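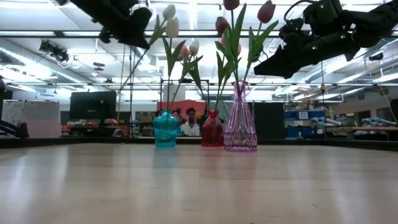 4. Arranging the artificial tulips

Before you start, put the table in its final place. Glass vases should not be carried with the stems inside.

4.1 Wipe the tabletop with a dry cloth. Small grains under the glass can scratch the wood.

4.2 Take the Wistetti vases out of the box one by one. Hold each vase by the body, never by the neck.

4.3 Place the vases in a loose row. The tallest one stands at one end. Leave a space of two fingers between them, or a little less if you like the leaves to cross from one vase to the next.

4.4 Open the leaves of each tulip by hand. They were pressed flat in the transport and need some minutes to come back in shape. Bend the stem slowly, with both thumbs, and only in the lower half.

4.5 Begin with the tall vase. Put in the dark red and pink tulips first and let them spread like a fan. One flower may lean to the side.

4.6 In the smaller vases use fewer stems. White tulips look well in blue glass, and a long stem can lean outwards there. Keep the short stems and the buds for the middle of the arrangement.

4.7 Step back and look from the side where people will sit. Turn the vases until you are satisfied.

Note: The stems have a wire inside. If a stem is too long, bend up the end or cut it with the Cokoteck pliers. Kitchen scissors will be damaged.

Note: If a narrow vase is not steady, put 300 g of clean glass pebbles in it before the stems. Let them slide down along the wall of the vase, do not drop them.

CAUTION: Do not fill the vases with water. The wire will rust and the green colour can stain the glass.

CAUTION: Coloured glass can break if it is knocked against other glass. When you move the arrangement, take out the flowers and carry one vase at a time.

For cleaning of the flowers, see section 5. Spare stems can be ordered from Vasconcelos with the order number 86.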